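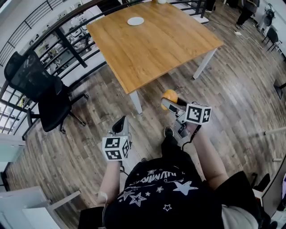

Dirkstead, Apr 28, 2022

Section 3: Clearing up before you set the table

1. Floor first. I pick up anything round, like that orange thing, before it rolls off under a chair.

2. Move the office chair well to one side — mine loves to wander on its wheels.

3. Now the plate. I like it near the far edge to start with.

Note: wipe the wood top along the grain.

Caution: watch your feet if there's a cable across the floor!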